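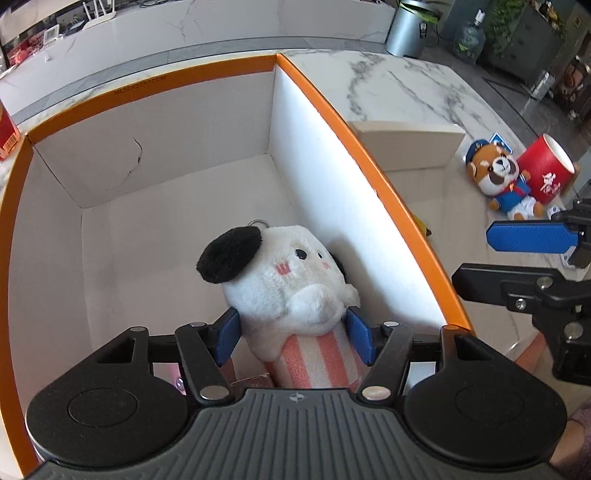 Wen-hsiung Cheng

The Trovico plant opens its doors to the public once a year, in August, and I had been meaning to go for a while. They make small plush goods there, mostly key ring figures and bag charms, for several gift shop chains. I signed up for the 1:30 tour. Parking is behind the building, on the gravel side, and the sign for it is easy to miss if you come in from Acuña Road.

We were 13 in the group, mostly parents with older children and a couple who run a toy store two towns over. Our guide had worked in the cutting room before moving to the office, and she kept the talk short, which I appreciated.

The cutting room comes first. Fabric arrives on rolls and is laid out in layers, pile side down, then pressed through with steel dies. Each die has a number painted on the back. The one she passed around was 1531, an ear, and it was heavier than I expected. Short-pile fabric cuts cleanly. The fuzzy kind sheds everywhere, and the floor there gets swept several times a shift.

Sewing takes up most of the building. Figures are sewn inside out and turned through a gap in the back seam. Faces are done before the parts are joined, while the fabric is still flat. On the smaller figures a face that sits slightly too high changes the whole look, and those go in a reject bin. The toy store couple asked if the rejects were for sale. They are not.

Stuffing is done by blowing fiber through a nozzle, and the operator judges the amount by feel. I would have liked more time at this station – it was the most interesting part of the tour – but the next group was already waiting at the door.

The last stop is testing. Seams and hardware are pulled on a machine from Sollotance, and the results go into a binder. The guide said key rings fail less often than the loop that holds them. They changed the loop thread last spring to one from Zokia and have been happy with it.

The tour ends in a small shop. Prices were fair and I bought two charms for my nieces. Coffee was free, the cookies were not.

The whole visit took an hour and a quarter. Floors are concrete and there is nowhere to sit until the end, so wear decent shoes. Children under 5 are not admitted to the sewing floor. Sign-up for next year is at the front desk or by phone.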